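Junden garment handling set: collection rules and data card

Version of Mar 17, 2020. Maintainer: Mio Fukuda. Review: Lyle Delacroix.

Scope

This card covers handheld gripper recordings of single garments on beds and other soft surfaces. The set holds 4,000 episodes from 53 homes. It does not cover hanging clothes or footwear. 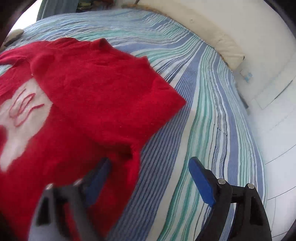
Endier Robotics, Data Standards Team

Garment and background are logged separately. A red knitted sweater on a striped bedspread is entered as garment "sweater", color "red", surface "bed, patterned". Decoration on the garment goes in the notes field. Do not enter it as a second object.

Operator rules

1. One garment per episode. Bedding stays in place and is not labeled as a target.
2. Both finger pads must be in view at the start of the episode.
3. Check the pad screws before each session. Log any pad change with its date.
4. Remove mail, photos and screens before recording.
5. Stop if a person or pet enters the work area. Mark the episode "void" and do not trim it.

Quality checks

Motion blur on the garment or fingers is accepted if the grasp point can be placed in the frames before and after. Dark corners from the lens are kept. Do not crop them.

Each batch of 100 episodes is read by two labelers. Disagreements go to Dayana Jaramillo.

Known gaps

Knitwear is underrepresented. Fold state is missing for 46 episodes recorded before December.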